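Budgeting for hand-held grippers, what am I forgetting?
Started by foldingtable, in Equipment and Purchasing
Replies: 12

foldingtable wrote:
OK so my boss finally said the magic words, which were "put a number on it," and now I have to put a number on it by the end of August. We're a small outfit (Cernanau, you won't have heard of us) and we want to start recording our own towel and garment folding demos with hand-held grippers, the kind you squeeze yourself, and train an arm on that later. No arm in this round! Just the hand-helds, cameras, a table, something to record on, and somebody's wages.

What I have on my sheet right now:

Grippers, two pairs
Cameras and mounts
Spare finger pads
One laptop
Table
Towels
Cables, hubs, chargers
Operator time

I've got quotes from two places. Irnard sells a finished pair with everything calibrated, and Harkerex sells a kit you assemble. The kit is a lot cheaper and I'm a cheap person by nature. But I've been burned before. What did you all leave off your first budget that came back and bit you?

plumbbob_ray wrote:
Pads. Whatever you wrote down for pads, go back and make it bigger. We started with 20 spares and thought we were set for the year. Terrycloth eats rubber. It isn't dramatic, they just get shiny and then the towel starts slipping out on the second fold and your operator begins to squeeze harder and then everybody's hand hurts.

Also get the finished pair. I've built the Harkerex kit. It goes together fine and I would not do it again.

foldingtable wrote:
Ha, OK, noted on pads. What was wrong with the kit? Their drawings looked pretty clear to me.

plumbbob_ray wrote:
Nothing wrong with the drawings. It's the two evenings per gripper, and then one of the four never closed quite like the others, so the numbers coming off it were a hair different from its twin, and I chased that for longer than I want to say on a public forum. If your time is free, buy the kit. Is your time free?

mossyknuckle wrote:
Going to disagree with Ray a bit here. I like the kit BECAUSE I built it. When a finger cracks I know how it comes off, and I have the part file, and I'm back to recording after lunch. A friend of mine has the Irnard ones and they had to mail a gripper back for a loose tip. A loose tip! Three weeks without it. So if you go finished, buy a third pair or at least a spare unit, and then compare the price again, it gets a lot closer.

Cable management is the one I'd add. I know that sounds like nothing. If the gripper has a cable, the cable goes somewhere, and where it goes is over the edge of the table and under somebody's elbow. Our lot spent more on sleeves, clips and long cables than on the table.

Here's the kind of setup I mean, since you asked what a station needs. Big table, a towel, a laptop up on a stand off to the side.

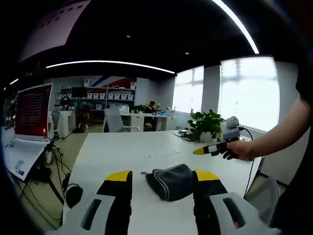
Photo: mossyknuckle / Sala, shared with permission

See the cable running off the camera mount down past the table edge, that's the thing I'm talking about. And there's more of it coiled up on the table by the plant. Every one of those is a line on a purchase order.

foldingtable wrote:
Oh that's really helpful, thank you! I like the big white table. I had been pricing a little folding one (yes, I know, my user name). Is white a good idea though? I would have guessed you want something darker so the cameras don't get blown out.

mossyknuckle wrote:
White is fine with a dark gray towel on it like that one. White with a white towel is misery. Whatever color you pick, buy towels that aren't it. I'd get a few different colors anyway so the training doesn't get stuck on one.

quietsprocket wrote:
Can I be the grump about the windows? I see two big bright ones along the wall behind the plant. If you're budgeting, put blinds in. We planned our corner around the nice daylight and then found that our morning recordings and our four o'clock recordings might as well have been two different rooms. We ended up buying blackout shades plus lamps, and neither was on the sheet.

mossyknuckle wrote:
I've heard this from a few people and I just don't agree. The robot is going to live in a room with windows. I'd want the changing light in there. If you only ever record under lamps with the shades down, you get a robot that folds under lamps with the shades down.

quietsprocket wrote:
Sure, if you have tons of recordings. They're starting out with two pairs and one table. With a small pile I want as few things changing as possible, and then I open the shades later on purpose. We had 400 folds done before we looked properly and a good chunk of them were washed out on one side. You can't go back and fix those. That's wages, gone.

And shades are cheap next to wages.

foldingtable wrote:
I think I'm with the grump for round one, sorry mossy! Our room faces the parking lot and gets full sun from about lunch on. Adding shades. But I'll keep your point for round two because I do think it's right eventually.

Can we talk operator time, because that's the line my boss is going to poke at. I put in one person, half days.

ubaldo_v wrote:
Hi, I run the floor side of a thing like yours, so let me poke before your boss does. One person, half days, how many folds do you think you get? Write down your guess and then take 70 percent of it. People need to stretch, the towel has to be shaken out and put back crumpled every single time, the recording has to be stopped and named, and somebody has to look at it and say yes or no. The resetting is what people forget. You budget for folding but you're also paying for unfolding.

Our last full batch was 2384 kept recordings, and the kept part matters. I'd make two columns, recorded and kept, and only show your boss the second one. He'll like you for it later.

Second thing, have two people and swap them. The wrist gets tired, with a camera sitting up on top it's heavier than it looks. I had one guy insist he was OK all day and then his afternoon folds were all crooked.

Ubaldo Valentini

foldingtable wrote:
Ubaldo this is gold. I had nothing at all for the reviewing part. Zero. I think I pictured the files checking themselves.

OK so swapping two people, does each one need their own pair of grippers or can they share?

ubaldo_v wrote:
Share one pair, keep the other pair as the spare. Then mossy's problem with the mail goes away too. When you add a second table, that's when you buy more.

plumbbob_ray wrote:
Seconding that. Two working pairs going from day one sounds good, and then a tip comes loose and you've got one pair and two people looking at each other.

One more for the list, storage. I don't mean shelves (although get shelves, and bins with lids, because grippers left on a table get knocked off of it). I mean drives. Two camera streams, every fold, all day, plus a second copy of the whole lot. I bought drives three separate times because each time I was too shy to ask for enough. My purchasing guy, Raffaele Cattaneo, still forwards me drive coupons.

mossyknuckle wrote:
Yes to drives. And the laptop, don't reuse an old one! Ours dropped images whenever it got warm and it took us ages to figure out why the recordings stuttered. Get the stand too so you can read the screen while your hands are full. It's a cheap thing to add and you'll look at it all day.

quietsprocket wrote:
I would take a mini desktop over a laptop at that price, with a monitor on an arm. Better cooling, more ports. But I know I'm in the minority and people like to be able to carry the thing off to a desk.

foldingtable wrote:
Laptop for us, we have to share the room so it all has to go away at night.

OK! Revised list, tell me if it's dumb:

Grippers, two pairs, finished ones from Irnard (one in use, one spare)
Finger pads, a LOT more than I had
Spare tips
Camera mounts, plus one extra
Cables, longer than I think, plus sleeves and clips
New laptop and a stand
Drives, and then the same drives again
Big table, standing height
Towels in several colors, none of them white
Blackout shades and two lamps
Bins with lids
Two operators, half days, swapping
Reviewing time, its own line
Shipping, for when something has to go back

The total is a good bit past what I'd floated and I haven't shown anybody yet. I might split it so the pads, cables and drives are under running costs and the rest is the one-time part. Does that make it easier to get signed, or does it just look sneaky?

ubaldo_v wrote:
Split it. Pads really are a running cost, so there's nothing sneaky in it. Drives I'd leave in the one-time part for the first year and move later.

mossyknuckle wrote:
Agree on the split. Still think you should get one Harkerex kit to play with, but I'll let it go. Put floor mats on there too, your people will be standing on a hard floor.

foldingtable wrote:
Mats! Adding mats. Sending it up tomorrow morning, will report back on what gets crossed out.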